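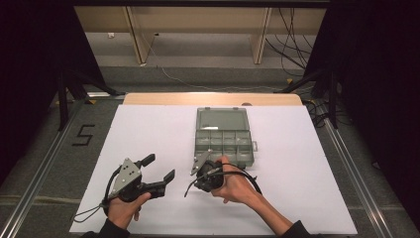 How early do you need to tell the police about a march?

At least six clear days before it sets off if you're in England or Wales, and in writing. We send ours in months ahead when we can, just to get it off the list.

Jan 3, 2018

Planning your first march through town

We took 290 people from Fitberg Square to the Grollia steps last June and I'm still grinning about it. If you've got something to say and a few friends willing to say it with you, you can do this too! What follows is the order we work in now, after getting plenty of it in the wrong order the first time.

Start with the route

Walk it before you write anything down. Then walk it again at the same time of day as the march, pushing something with wheels (a buggy, a shopping trolley, whatever you've got). Tilik Street looks lovely and wide on a map, but there are delivery vans down one side until lunch and the dropped kerbs don't line up. We moved the whole thing one street over and it was so much better.

Keep it short. Ours takes 80 minutes at a slow walk with the speeches included, and by the end people are ready for a cup of tea. Pick a finishing point with room to spread out, and find the nearest toilets.

Write your notice

The police need the date, the start time, the route and the name and address of at least one organiser. Hand it in at a police station in the area where the march starts, and ask how they'd like to stay in touch. Ring the council as well, even if you don't think you need anything from them – they may know about roadworks that you don't.

Find your stewards

You want calm, friendly people who don't mind missing the speeches. Split the march into sections and give each one a pair. Our briefing is printed on one side of paper:

Wear the bib from start to finish.
Keep junctions clear and never step out to stop traffic yourself.
Walk at the pace of the slowest person in your section.
If someone shouts at us from the pavement, smile and keep moving.
Ring the lead steward about anything you're unsure of.

Make placards people can read

Go for seven words or fewer, in thick dark letters on a pale background. Hold a placard-painting afternoon the weekend before, it's brilliant fun and you'll meet half your marchers. We got through 67 sheets of card in ours and ran out of black paint by three o'clock!

On the day

Get there an hour early. Say hello to the officers and introduce your lead steward. Read the route out loud before you set off, twice if it's windy, and let the drummers go near the middle so both ends can hear them.

Leave two people behind at the finish with bin bags and a list of who borrowed the bibs.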